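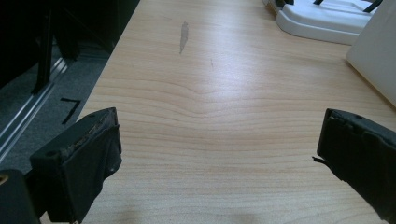

I joined a choir at 38 because the poster said no auditions, and I took that as a personal invitation. I can hold a tune if the tune is held for me first. That was enough for Sirkness Community Singers, who meet above the old chandlery at half past seven and want only your subs and a pencil.

The pencil matters. I turned up for the first month without one and had to borrow, and altos do not lend twice. (I'm an alto now. I thought I was a soprano until the warm-up went somewhere I couldn't follow.)

I can't read music, or couldn't then. What I had was a photocopy of an old Trostska lullaby with three sorts of handwriting on it, and a woman to my left with a very sure voice. I sang whatever she sang, a fraction of a second later, for weeks. If she had a cold, so did the whole back row, musically speaking.

Then in November we were asked to sing at the Zutuddale Winter Festival, which sounds small until you've stood in the hall. It seats 329 and every seat creaks. We had 20 minutes between a brass band and a man with a hurdy-gurdy, and I have never been so frightened of a cardigan — black, compulsory, mine had a hole in the elbow so I kept my arm clamped to my side through the whole of the first number.

I'd love to say it was glorious. We came in early on the second song, half of us stopped, half of us carried on, and our conductor just smiled and mouthed the words at us until we were all back on the same line. But the lullaby! We did it last, without the piano, very quietly, and when we got to the end the creaking had stopped. I went home on the late bus with my ears ringing and couldn't sleep until gone two.

We'd been raising money to get the Kennedy upright mended, which had two dead notes near the middle and a pedal held on with string. The festival bucket came to £2,692 once we'd added the raffle, and the tuner spent most of a week on it. It sounds lovely now, though I slightly miss the gap where the G used to be. We'd all got used to jumping it.

People ask me whether you need to be good. I never know what to tell them. Some of our lot could sing anywhere, and some of us are there for the biscuits and the breathing, and from the back of a hall you'd have trouble picking out which is which. I do practise more than I let on, mostly in the car, mostly the one bar I always get wrong.

Our next thing is a spring concert, with a piece in Latin and another one that has clapping in it. I'm fine with the Latin. The clapping is on the off-beat and I've been doing it at the sink every night, and so far I've got as far as page two.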